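Pot and stick sets to go on sale at Murkholm craft hall

11 December 2019 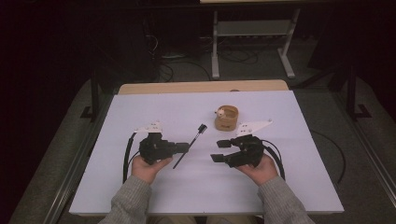

Small pots, slim sticks

Visitors to the winter market at Murkholm craft hall will be able to buy small desk pots and the sticks that go in them from Saturday morning. The sets are the work of Terkesar, a two-person workshop on the upper floor of the old dairy building.

The pots are short, tan and open at the top, and are meant for pens, paintbrushes or a few dried stems. The sticks are thin and black, and can be used for stirring paint, holding up a label or marking a row in a seed tray. Buyers can take a pot alone or a pot with a bundle of sticks.

Olga Urrutia, who runs the workshop with Meenakshi Amin, said the pair had wanted to make something that would fit on a narrow windowsill.

"Most of the pots in the shops are too tall," she said. "You put a short pencil in and you have to tip the whole thing out to get it back. Ours are low enough that you can see what you've got."

The workshop has made 400 pots for the market and for orders already taken. Of these, 100 have been set aside for Gallardo, the stationery shop on Bridge Street, which will start selling them in February. The shop also plans to stock the sticks, sold singly from a jar on the counter.

Ms Amin said the sticks had given them more trouble than the pots. The first lot bent in the post and had to be replaced, and the workshop now sends them in stiff card tubes. Customers who still have bent ones can bring them to the stall and swap them.

Painting table for children

There will be a painting table beside the stall on both days of the market. Children can decorate a plain pot and take it home the same afternoon — the paint is water-based and dries within the hour. The charge is £2 a pot, and aprons will be provided. Under-eights should have an adult with them.

Paint and brushes are being supplied by Skekitz, the art materials shop in the arcade, which will also have its own stall near the side entrance. It will be selling brushes, paper pads and boxed watercolours.

Opening times

The market is open from ten until four on Saturday and from eleven until three on Sunday. Entry is free. Terkesar's stall is at the far end of the main hall, next to the tea counter. Cards are accepted at most stalls, but the painting table is cash only.

The hall car park will be closed to the public on both days while traders unload. Parking is available behind the library, and the side entrance on Mill Lane has a ramp.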